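Ticket 792: cloth folding demos, left and right arms out of step
Project: Sokach
Status: open, waiting on a second pair of eyes
Opened: April 2026

Hi all, me again with the towels. I'm teaching the two-arm cell by remote control, the usual way: one of us drives both arms through a job, it gets recorded, and the recordings go off for training. The target is 1,000 good ones and I was getting along nicely until the replays started looking odd. On playback the left arm gets to a corner before the right one does, even on runs where I'm sure I closed both hands together. It isn't much, but on a cloth it's enough to drag the whole thing sideways.

What I've tried so far:

Restarted the Corard software on both sides. No change.
Swapped my left and right hand controllers over. The lag stayed with the right arm, so I don't think it's the controllers (or me, phew).
Went back to the settings we saved in November. A bit worse if anything, so I've put the current ones back.

The yellow and black cloth is the one I've used for most of the checking, because the thick edge gives both grippers something to find.

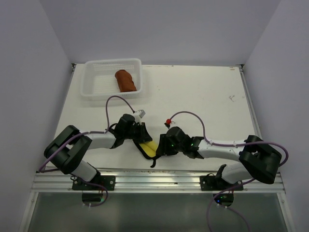
Colm Ó Riain: Have you looked at the timestamps on the two streams separately? We had something very like this at Trullirby, and the arms were fine. The recorder was writing one side late, so the replay was wrong even though the live driving was spot on. Try one slow run where you only move the right arm and compare it with what you felt at the controls.

Good shout, Colm, thank you! I did 13 slow runs, right arm only, and live it follows my hand perfectly well. Then I played them back and there's the delay, plain as anything. So that's pointing at the recording and I'm a lot happier than I was this morning.

While I was at it I went through the wrist views, and they're much more use than the fixed one for judging when the fingers have hold of an edge. You do lose track of which face of the cloth you're looking at once it twists, mind. It goes yellow on one half and dark grey on the other, and I've marked those runs "twisted" in the notes so they can be pulled out if the training lot don't want them.
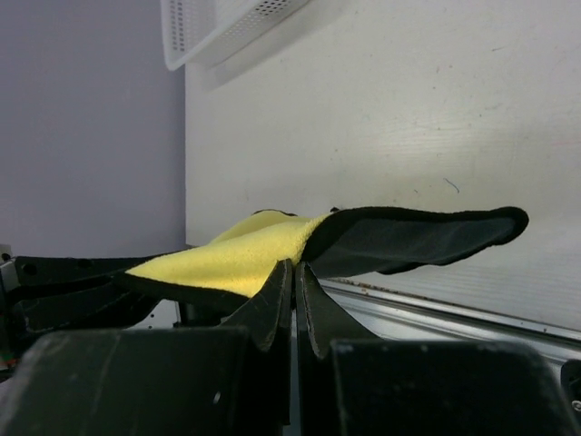

Picture: Muireann Ní Bhriain / Sokach

Next thing I changed was the buffer on the right-hand stream. It was set to 2 and the left was on the default, which I can't explain and I can't find a note about it anywhere. Both are on the default now. Replays are closer, though I still get the odd run where the right hand closes late, mostly when I'm pulling a cloth tight between the grippers and both arms are working at once. The Poojary viewer shows a little flat patch in the right arm's trace just before it happens. Does anybody know if that's dropped samples or just the viewer smoothing things over?

I've moved on to the brown towel for this bit as it's a longer reach and the timing shows up better.

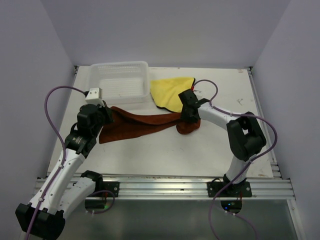 Brown towel held taut between the two grippers, yellow cloth behind.

Questions still open:

Do I need to bin the runs recorded before the buffer change, or can the right stream be shifted to match? I'd much rather shift them, there's a fair few hours of my life in there.
Can someone with access check whether the recorder logs dropped samples? I can't see that page from my login.
Is it worth slowing my driving down until this is sorted? I've been doing it anyway but it makes the folds look very timid.

Leaving the ticket open. I'll add the trace files once they've finished copying.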